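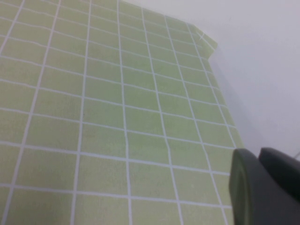

## Cutting mat as a reference surface for a student sorting project

**Vaughn Dvorak**

I supervise the robotics elective at Lekia. Our students are preparing a tabletop sorting task for October, using a green gridded mat on a white table. The program succeeds on small blocks but fails on almost 40 percent of cable attempts. Should the students revise the grasp code first, or the layout? 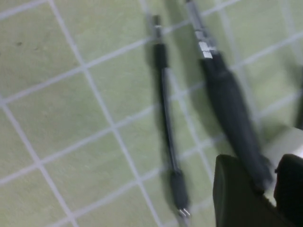
**Rangi Kereama**

Please review the layout first. Cables should be placed at one agreed angle to the grid lines for the initial 20 trials, and the angle changed only after those results are recorded. A thin cord and a thick molded end require separate grip settings. Our Pagano students kept a single setting for 11 sessions and made little progress.

The mat should also be taped at the corners.
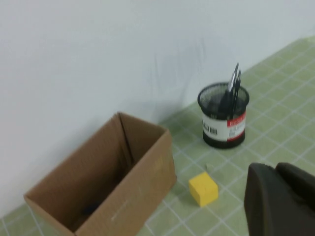 Larger items, such as a carton or a pen holder, should keep fixed positions until the cable trials are complete.

**tonine_lab**

Agree about the tape. We also slowed the arm down. Which gripper pads are you using?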